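Home | Bench notes | Cells | Tooling | Parts log | Search

Cell 2 notebook, August, started 7:40 am

Gripper comparison, part three (the one where we finally stop poking foam blocks and go at the real computer)

OK, picking up where I left off. The question on the table is still the same: do we stay with the Womness parallel jaws for the PC teardown and rebuild job, or do we move to the Veltex pair with the compliant fingertips? Flimbridge wants an answer before they order fixtures for their own line, and I've been putting them off because all my numbers so far were from the dummy block, which tells you next to nothing about a drive with a slippery metal side and a plastic rail hanging off it.

So this morning I swapped the Womness jaws back on, re-ran the tool calibration (twice, the first time I'd left the old payload in the settings and the arm sagged like a wet noodle in freedrive), and got going by 8:30.

Settings, so I don't have to dig for them again:

Womness jaws: force limit 36 N, speed at half, rubber pads, the old ones
Veltex jaws: force limit 36 N to match, speed at half, stock fingertips
Approach height over the tray: 200 mm, then straight down
Controller: Cárdenas box, firmware as it came, no tweaks to the filter

I wanted to run 200 picks on each and got to 162 on the Womness before I ran out of morning and patience. Good enough! I did the same 162 on the Veltex after lunch so the comparison is fair.

Womness results. Very repeatable in open air, I'll give it that. It closes square, it opens square, and the position feedback is lovely and quiet. The trouble starts when it takes the drive. The pads are flat and hard, so if the drive leans even a hair in its slot, one pad lands first and shoves it over before the other one gets there. I lost 8 picks that way, all of them the drive, none of them the board. On the circuit board I was expecting a disaster and it was fine. Slow, but fine.

The other thing I don't love is how fat the fingers are. Going down into the case near the drive cage there's a bunch of cable in the way, and I had to come in from an angle that makes the wrist do something ugly. Twice the controller threw a joint limit warning and I had to back it out by hand. I could reroute the path, sure, but then it's slower again and we're already the slow step.

Veltex results. Much happier on the drive! The fingertips give a little, so a crooked part gets pulled in line and doesn't get knocked over. Zero drops on the drive in 162. I really wanted to find something wrong with it at this point (I'm on record as the Womness fan around here) and I did find one thing: when it lets go, the part shifts. The fingertips spring back and give the drive a small kick sideways. In the tray it doesn't matter much, the posts catch it. In the cage it matters a lot, and I had to add a slow release, opening a couple of millimeters, waiting, then opening the rest. That cured most of it. I'd like to see if softer springs cure the remainder or make it worse.

Small connectors are a draw. Neither one can hold a SATA plug the way a person does. The Womness squeezes it well but can't feel when it's seated, and the Veltex feels it nicely but the plug rolls in the fingertips. I tried a scrap of grippy tape on the Veltex tips and it got better for a little while and then the tape crept. Needs a proper notched tip. I'll draw one up.

Controller side: the Cárdenas box was less of a pain than last time. Gripper commands and arm moves now go out on the same clock, so that weird late close is gone. I still get a stall when I switch tools without restarting the driver. Workaround is to restart the driver. I know, I know.

Left the case open on its side for the whole run, and kept the gray tray on the left where the arm can get to it without crossing over the power supply. I like this layout and would keep it for Flimbridge too.
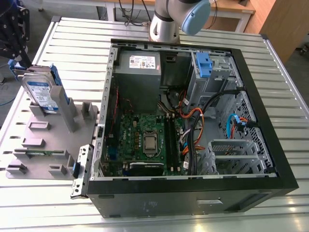
Open tower on the slatted table, drive standing in the back slot of the tray and the board lying flat.

One note about the tray while I'm at it. The back slot is a good height for the jaws but the drive has too much room front to back, and that slop is where the lean comes from. If we tightened it up, the Womness would probably look a lot better on paper. I'm going to shim it with card tomorrow and repeat a short set, just to be fair to it before I send anything out.

Where I've landed for now: Veltex for the drive and anything going into the cage, with the slow release turned on. Womness stays on the shelf for the board, or gets a second chance if the shim does what I think it will. I'm not writing to Flimbridge until I've done that.

To do:
- shim the back slot, rerun the drive picks with both
- draw the notched fingertip for SATA plugs
- order softer springs, see if the kick goes away
- find out why the driver stalls on tool change
- new rubber pads for the Womness, these are shiny

Quit at 5:15 pm, arm parked, air off.

Recent entries
Gripper comparison, part two: foam blocks and a lot of waiting
Gripper comparison, part one: mounting plates
Cárdenas controller, the late close problem
Cable strain relief at the wrist, second try
Tray slots, what fits and what rattles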